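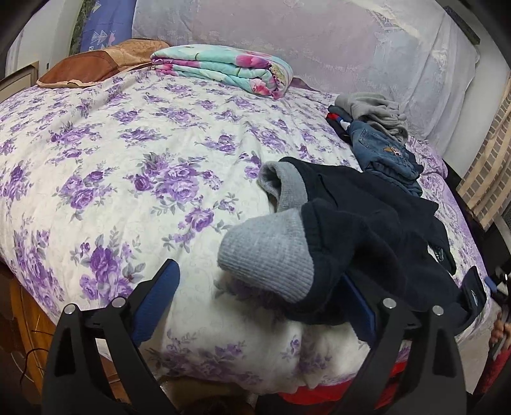 Friday, late

So Ferneck lost again, 2-0 at home, and before I'd even found my car Burgi texted that Rainer Buschmann is out. Five months! I liked him. He was grumpy on the sideline, sure, but he played the kids, and I don't see Henrik Thiele doing that (he's got the job until summer, Burgi says).

Sieglinde thinks the board had made up its mind back in February, after the Graker game, when we had 24 shots and still couldn't score. Maybe. I yelled at the radio the whole drive home and now my throat hurts.

Away to Kutthorpe next. Tickets are 40 for the two of us and I said I wasn't going, but I already told Burgi I'd drive.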